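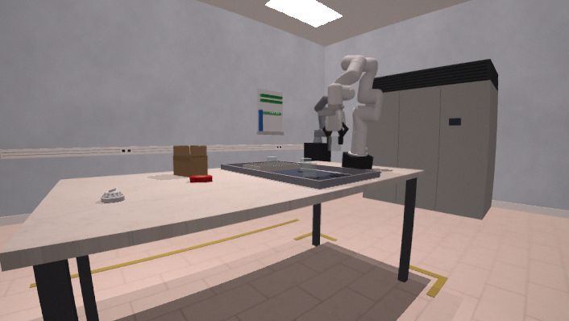 The Ferry Clock

Signe Toft had run the ticket office at Ploltbridge for nine years when the letter came saying the ferry would stop. It was one page long. The last crossing would be at the end of February, and after that people could use the road bridge at Vollow, sixteen miles up the river.

She read it standing at the counter and then put it in the drawer with the rubber bands. The 6:00 boat was loading. She sold two tickets to a couple with bicycles and one to old Mr. Þórarinsdóttir, who was not really called that. It was his late wife's name. He had started using it after she died, and by now it was on his mailbox and his library card.

"You look like you got a bill," he said.

"They're closing us down."

He took his change and looked at it. "When?"

"End of the month."

"Well," he said. "I'll need to see my sister more, then."

He crossed every morning to have breakfast with his sister and came back before noon. Signe didn't see how he could do it more than he already did, but she nodded. He went down the ramp with one hand on the rail.

The clock over the counter had come with the building. It ran slow, and each morning she climbed on the stool and moved the minute hand forward. The captains knew to go by their own watches. Passengers went by the clock, and if they missed the boat they complained to her, and she told them when the next one was. She had asked for a new clock in her first winter and been sent a calendar.

That week she began to clean out the office. There was more than she expected. She found ticket stubs from before her time, a single child's boot, a jar of foreign coins, and a notebook in which someone had written down the weather every day for most of a year and then quit in the middle of a word. She kept the notebook. The boot she set on the windowsill in case anybody came for it, although whoever had worn it was probably grown.

A man from Stikeo, the company that owned the boats, drove down to look at the building. He was young and polite and had the wrong shoes for the ramp.

"Is there anything here you'd want to keep?" he asked. "It's all going to be cleared out."

"The clock," said Signe.

He looked up at it. "Does it work?"

"No."

He wrote something on his form. She made him coffee and he drank it by the heater, and he asked if she had other work lined up. She said her cousin had a bakery in Vollow. She had not asked her cousin yet, but it seemed like the kind of answer he was hoping for.
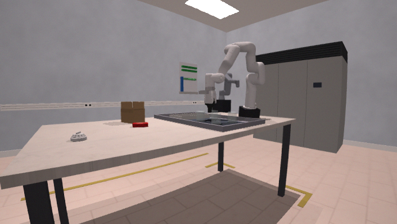

The Last Crossing

It rained on the last day. More people came than she had tickets for, and she ended up tearing pages from the weather notebook and writing the fare on the back. Most of them didn't need to go anywhere. They rode across, stood on the other side under the shelter, and rode home again.

Mr. Þórarinsdóttir came at his usual time with a suitcase.

"One way," he said.

Signe wrote it on a page. The front said fog until noon, then clear.

"She has a spare room," he said. "It faces the wrong direction, but I told her I'd look at it."

"What about your house?"

"My nephew wants it. He'll have to do something about the mailbox."

He tried to pay and she pushed the money back. He left it on the counter anyway, and when she came around to give it to him he was already halfway down the ramp. A deckhand took the suitcase.

She didn't set the clock that morning. By evening it was behind by the usual amount, and the last boat left on time without it. She turned off the heater, took the clock down from its nail, and found a second nail hole beside the first, and a pale ring on the wall where a bigger clock had been.

The boot was gone from the windowsill. She looked on the floor and behind the counter — she even looked in the drawer — and then she locked up and carried the clock to her car in the rain.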